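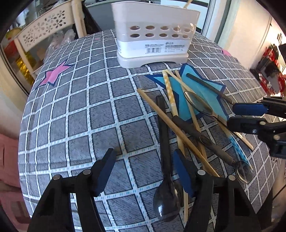
Re: [grerninico-build] Pads on the new fingers, and the cutlery job
Sent: August 3, 2019

> Hello all. I've printed a set of fingers from the Bilska files and the
> linkage moves nicely with nothing in it, but as soon as I pick up
> anything thin and round it rolls out. Is it worth fitting the pads
> before I do any recording, or can I get going with bare fingers?
> Also, do you lot practise on proper objects or on blocks? I've got
> plenty of blocks. I'm at Fostthorpe most weekends if it's easier to
> show somebody.

Fit the pads! Please fit the pads before you do anything else. I tried bare fingers in June and a chopstick shot out sideways every time I squeezed. With the blue ones on the inner faces I can pick a single stick out of a heap and keep hold of it, and I was so pleased the first time that I went and did it again for most of the evening.

As for blocks, I'd leave them in the box. We've been on kitchen things for weeks and it's far more fun. The job is a heap of chopsticks and spoons on the table, patterned sticks and plain wooden ones all mixed up, and the white holder with the round holes standing behind. Two grippers, one each side. Everything goes in the holder. It sounds dull written down and it's completely absorbing, you find yourself planning three sticks ahead like pick-up sticks.

I'm up to 431 recordings and want 1,000 before I try any training. Of those 431 I've thrown out 19, nearly all of them where I bumped the holder over on the way in. (Keep your elbow up.)

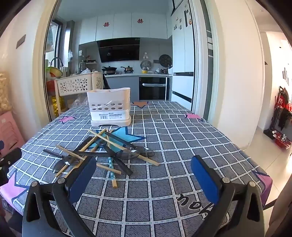 What I'd do differently on the build

The pivots. I did mine up tight the first time and the jaws moved in little jerks, which shows up horribly in the recordings. Back each screw off until the finger drops under its own weight, then nip it up a touch. If you've got the Workneh spring kit, use the softer pair. The stiff ones are lovely for five minutes and then your thumb gives up.

Check both jaws meet at the tips before you glue a pad down. One of mine was slightly proud on the left and I had to peel it off and start again, and the glue did not want to let go.

Leave yourself more slack in the cable than you think. It took me 9 goes to find a length that didn't tug at the wrist when I reached for the far side of the table.

Spoons, since you'll get to them

The flat-handled ones are a pain lying down. Come in with the jaws either side of the handle and close slowly, and if it skates off, open right up and start the grab again. Chasing it just pushes it into the heap. Round handles are much kinder and the pads sit against them well.

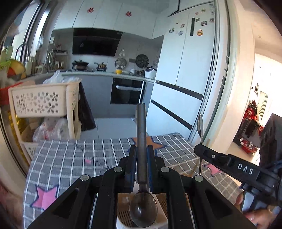
Once you've got one upright it's tempting to wave it about, but pause for a beat before you move off. I look back through the recordings and the ones with that little pause are much easier to trim.

Yes to Fostthorpe, I'd love to see your set next to mine. Bring the fingers even if they're still bare and I'll bring the spare pads and the glue, and the good screwdriver if I can find where I put it. Has anybody else on the list got the left-hand mount to sit square? Mine still leans.

--
grerninico-build mailing list
To unsubscribe, send a blank message with "leave" as the subject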